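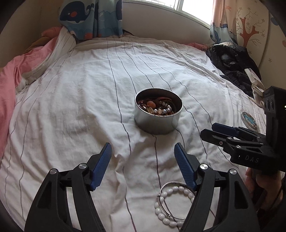

Engelbert Marti has been changing the disc golf course at Viltdale since he took on the job of laying it out, and he is not finished yet. The course has 18 holes, four of which will be different by June. He keeps the plans at home, in a spare bedroom that is also used for storage and for guests. A round metal tin of beads and cords stands open on the pinstriped duvet, and the maps are spread over the desk and the floor.

Print this page E-mail this page

The biggest change is at the seventh. Players now throw from the top of the bank towards a basket beside the stream path, and Marti wants the basket moved uphill.

"People walk along there with dogs and prams," he says. "You end up waiting, and then the group behind you is waiting as well. If the basket goes up by the birches you never throw towards the path at all."

The new hole will be 90 metres from tee to basket. Marti says it will play longer than it looks, as the last part is uphill and usually into the wind. The present tee stays where it is for now. It was relaid last year and drains well.

Hipólito Espinoza, who plays there most mornings, is less sure about the plan.

"I like the seventh as it is," he says. "It's the one hole where a beginner gets a long flight. You throw off the top and the disc just goes. Turn it uphill and you've lost that."

Marti has heard this before and says he has some sympathy. His answer is the twelfth, which will get a second tee higher up the slope. "That gives you your downhill throw, and there's no path below it. I showed Hipólito the spot. He threw three discs off it and said he'd think about it."

The other two changes are small. The third loses a low branch that hangs over the tee, and the basket at the sixteenth moves a few paces left - the ground there has worn down to roots. The scorecards will need reprinting. Marti has 447 of the old ones left and means to use them up first, with the new lengths written on the board at the first tee.

Asked whether he would like a longer course, he says no. There is a field on the Orellana side that could take more holes, but it floods every winter.

"I'd sooner have the holes we've got in good order," he says. "Next thing is the signs. Two of them still point the wrong way."

Search this site Enter keyword Go

Contact us | Copyright Viltdale Disc Golf | Back to top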